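Grament Lab Notes
By the Darley desk
Posted in December

We use cookies to remember your newsletter settings. Accept / Manage

Robots that ask "where did I last see it?" are getting better at tidying up

I spent an afternoon at Grament's test space in Darley last week, and I came home wanting to rearrange my whole kitchen. The group there has been working on a method called Clokico, and the first proper set of results is out this month. I'd heard bits of it over the phone already, but it makes a lot more sense once you've stood next to the table!

So, the idea. Most robots that pick things up and put them somewhere else plan from whatever the camera sees right now. If a cup slips behind a box, the cup is gone as far as the plan goes, and the robot either stops or goes hunting. Clokico keeps a small running memory of every object it has noticed (where it was, how sure it was, and how long ago) and plans from that. When the memory gets stale, it takes a quick second look at that one patch of the table and leaves the rest alone.

I asked why you'd bother with the "how sure" part and got a very patient answer. Flat things are the trouble. A plate lying on a white tabletop looks different from every angle, and a shiny one can vanish under the wrong light, so the older version kept deciding it had found a new plate. Now it has to build up some confidence before it adds anything to the list. I watched the list on a laptop for far too long.

The numbers: the team ran 1,276 pick-and-place attempts with the same arm and the same mix of household stuff, and 96 percent ended with the object in the right spot. They also used 29 objects the system had never been trained on, which I think is the more interesting part, and they say most of the failures came from there. Small pale things near the edge of the table are still a pain.

What I liked best is how little computer it needs. The memory itself runs on 2 ordinary desktop machines, no rented server time, and one of them was mostly busy saving video while I was there. A smaller lab could try this without begging for a bigger budget, and I hope a few do.

There's a catch, of course. Everything so far has been on tabletops, with objects that stay put unless the robot moves them. Add a person who keeps borrowing the cup and the memory goes wrong pretty fast. That's next on the list, along with drawers, and I've already asked if I can come back and be the annoying person.

The write-up is being shared through the Economou workshop series, and the group plans to put the code out once the comments are tidied up (their words, and I know that feeling). If you get it running on your own setup, drop me a line, I'd love to hear how it does with forks. 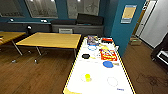 The long white table at Grament, with a blue plate, a yellow cup and the printed circles.

Contact | Copyright Grament Lab Notes | Back to top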